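Call for Participants: Household Chores Study
Winduslow Institute, Home Automation Program

The Winduslow Institute invites adults to take part in a paid study of everyday housework. The study asks which chores machines can now complete without help, which they can complete only in part, and which remain beyond them. Recordings of people doing the work will be compared with attempts by automated systems at the same tasks.

We are seeking 183 participants. No technical background is required. Applicants must be 18 or older, able to stand for 40 minutes at a time, and free of any current injury to the hands or wrists. People who clean, cook or provide care for a living are especially encouraged to apply. 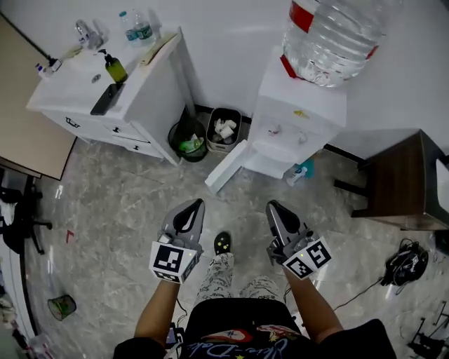

Participants will complete short chores using a pair of hand-held grippers in place of their fingers. Each chore is chosen from work that people do at home with little thought and that automated systems still perform unevenly. Tasks include clearing the top of a cabinet that holds a pump bottle of soap, a water bottle and a small glass cup, opening and closing drawers, changing the bag in a trash can, and picking up small items from the floor, such as a cup lying on its side. Participants may work at their own pace and may stop a task at any point.

Each participant attends 5 sessions. Payment is $300, issued in full after the final session, with partial payment for those who withdraw early. Comfortable clothing is recommended. Recordings are stored under a participant number and are not shared outside the project without written consent.

To apply, send a brief statement of interest to Rosemarie Steinbach, Study Coordinator, Room 1873, Ponton Building. Please include your daytime availability and any experience with household or shop-floor work. Applications are accepted through the end of September. Selected applicants will receive a consent form and a schedule by mail.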